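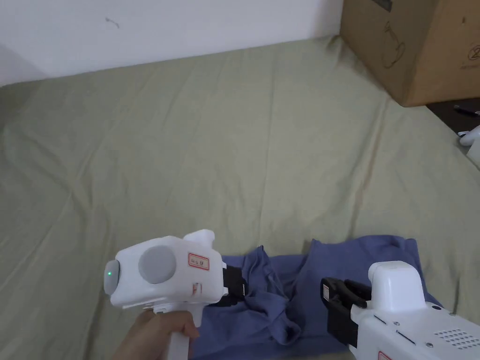 Figure 3. Sage-green sheet, with a cardboard box and a pen close by.

4.2 The bed as a horizontal surface

Most of the literature on domestic furniture treats the bed as something people sleep in. Our diaries suggest this is a minority use, at least by variety. The 22 households in the Prallcombe study were asked to write down, every evening for three weeks in August, whatever had been set down on a bed that day by anyone old enough to be blamed for it. We had allowed half a page per day in the booklet. Several households asked for more paper by the first weekend, and one stapled in its own.

The entries fall into two broad groups. The first we call staging: an object is put on the bed on its way to somewhere else, usually a drawer or a suitcase. The second we call parking, where the object is on its way to nowhere in particular and the bed has simply failed to object. The distinction is clear enough in principle. In practice it depended on the hour at which the diary was filled in, and respondents who described a pile as "being sorted" at four in the afternoon tended to have moved it to a chair by bedtime, still in a pile. Chairs are dealt with in section 4.4, where they get the attention they deserve.

Clothing dominated both groups. Folded items were recorded with some pride and in detail ("tea towels, six, good ones"), whereas unfolded items appeared mostly as "washing". Phones were under-reported to a degree that made us suspicious. When we went back and asked, respondents explained that a phone on the bed did not count as a thing on the bed, in the same way that a wristwatch does not count as a thing on the arm. We have kept phones in the tables and marked them with a dagger.

Boxes were the awkward category. A box on or beside the bed was likely to stay for the rest of the diary period, after which we lost sight of it, though not, we suspect, as completely as its owners had. Presik-type storage beds, with a lifting base and a cavity underneath, made no difference to this that we could detect. Households with such beds had boxes in the cavity as well.

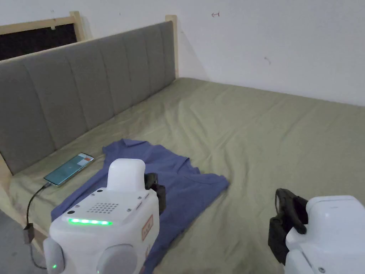 Figure 4. Blue T-shirt and smartphone on a fitted sheet.

The making of the bed turned out to matter more than its size. An unmade bed attracted very few objects beyond the bedding itself, perhaps for want of level ground. Once made, it was treated as a table within the hour. One respondent noted, without apparent bitterness, that she had made the bed at eight and could not find it by nine. This is consistent with the rule proposed for kitchen benches in the earlier Drolard survey, that a clear surface is read by other members of the household as an invitation, and we see no reason to think bedrooms are governed by better people.

Colour and pattern of the bedding were recorded at the request of a reviewer of the pilot. They explained nothing. Plain sheets did make small dark objects easier to find, and patterned doonas were named in 3 separate accounts of a lost hearing aid battery, but beyond that we would not care to go.

A caution about the diaries themselves is in order. They were generally kept on the bedside table, and were therefore often filled in by someone sitting on the bed, who had first to move things to make room. What we have is a record of the bed shortly after it was disturbed by being studied. Two households listed the diary among the objects.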